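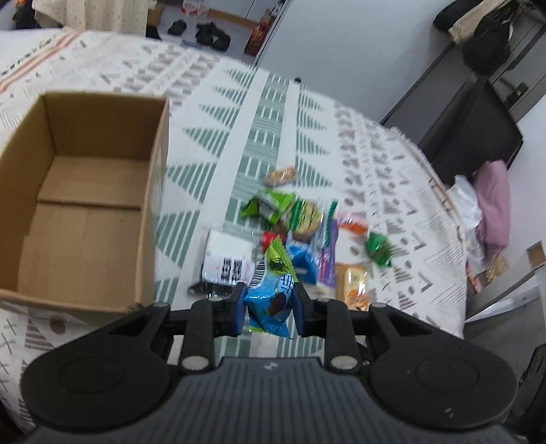 Packing automation at Grirkthorpe: questions from the floor

Last updated Tuesday, January 30, 2018

These questions came in by email, on the lunchroom sheet and at the two shift meetings. The answers were put together by Sânziana Ursu, who packs on days and sits on the workplace change group for the employees' side. Management has read this page and asked for some changes. A few were made.

What is being brought in?

Two robot packing cells from Boltanent, to go where lines 3 and 4 are now. Each cell picks snack packets out of a bin and puts them in a mixed carton. The cartons are the same assorted boxes we pack by hand today. The taping and labelling end stays as it is for now.

What are the hand-held grippers for?

They are how the cells get their examples. You hold the gripper, squeeze the fingers shut on a packet, move it to the carton and let go. A camera on the tool records it. Boltanent uses the recordings to train the arm. Some of this is done on site and some is done by people at home, with a mixed pile of snacks and an empty box.

So we are teaching the machine that does our job?

Yes. The company prefers to say "sharing expertise". If you pick with the gripper, your way of picking goes into the training. You are entitled to know that before you agree to it.

Do I have to do it?

No. It is voluntary and you can stop at any time. Saying no can't be used in your review, and we have that in writing. If a supervisor tells you otherwise, get the name and the time and bring it to Sânziana.

What does it pay?

Your normal hourly rate on site. Home sessions are paid at $2 a finished carton, and we don't think that's good enough. A carton that goes in clean is quick. A carton where the twist-wrapped lollies keep slipping is not, and you get the same money. We have asked for home sessions to be paid by the hour. No answer yet.

If I record at home, who sees my house?

Boltanent's reviewers do, and possibly a contractor called Tzavaras that checks the footage. The camera picks up whatever is behind your work, so shoes, laundry and the rest of the room can all end up in a recording. The form says footage is kept "as long as required". We asked how long that is and were told it depends. Read the form before you sign, and think about who else lives with you.

Does it work?

Some of it. At the Dranddale site the trial cell averaged 300 picks an hour on boxed biscuits, which lie flat and behave themselves. On mixed bags it was slower and a person had to step in often. The company's slides quote the biscuit figure only. A soft packet changes shape every time you touch it, and we have asked to see results for those on their own. If you are shown a video, ask whether it has been sped up.

How many jobs are going?

We have been told "no forced redundancies in this phase". Nobody has told us how many phases there are. Of the 70 people on packing, about a third are casuals, and the promise doesn't cover them. Cutting a casual's shifts doesn't count as a redundancy on paper. It counts when the rent is due.

What happened at Dranddale?

No permanent packers were let go. Casual hours fell, and several people who left weren't replaced. The packers still there mostly clear jams and refill bins. Some like it better, as there is less bending and reaching. Others say they now spend the shift standing next to a machine waiting for it to drop something, at the machine's pace.

Will my wrists and shoulders be better off?

They might be. Repeated picking has hurt plenty of us, and we'd be glad to see less of it. But the gripper is a repeated squeeze too – a long session with it is hard on the hand. Take your breaks. Report soreness in the injury book even if it seems small.

Will there be retraining?

There is a cell operator course, with 2 places per shift to start. It doesn't come with a higher pay grade. We have asked why a person running a robot cell should be on the same grade as before, and have been told the matter is under review.

When does it start?

The first cell is planned for September. The date has moved before.

Where do I send a question that isn't on this page?

Extension 347, or put it on the lunchroom sheet. You don't need to sign it.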